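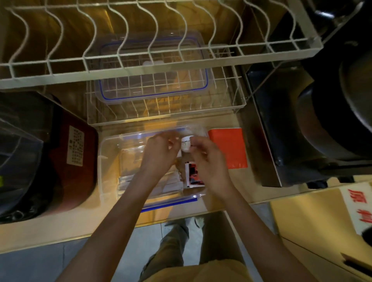
Prorkora Issues Upkeep Guide for Guvitz Drinks Cell, Most of It by Hand

MATHEBULA, 12 May 2021. Prorkora today released the full care routine for Guvitz, the robot arm that hands out drinks in the Wurkura canteen. The guide runs to 19 pages. The arm gets two of them.

The rest covers the storage cabinet, source of nearly every stoppage logged since January. Guvitz can repeat a move all day to within a hair. It can also be brought to a dignified halt by one straw lying the wrong way in its feeder.

"We sent out a service engineer with a laptop and a torque wrench," said Irfan Pasaribu, who runs field support at Prorkora. "He spent the morning sorting straws. He was very good at it."

Under the new routine, the stock box is opened and gone through by hand before the feeder is filled. Wrapped straws stay in the box until they are needed, and cards and packets are lifted clear of them first.
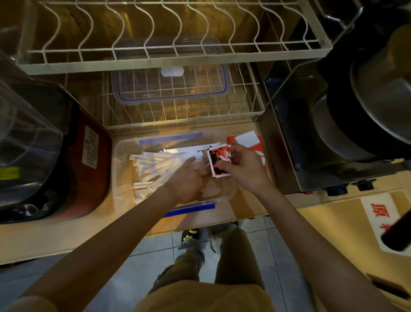

Bent straws and torn wrappers go in the trash, however sound they look to the optimist holding them. Only then is the feeder loaded, the gripper pads wiped and the arm sent through two empty cycles.

The guide is free to Guvitz owners from Prorkora field support. A wrench is not included.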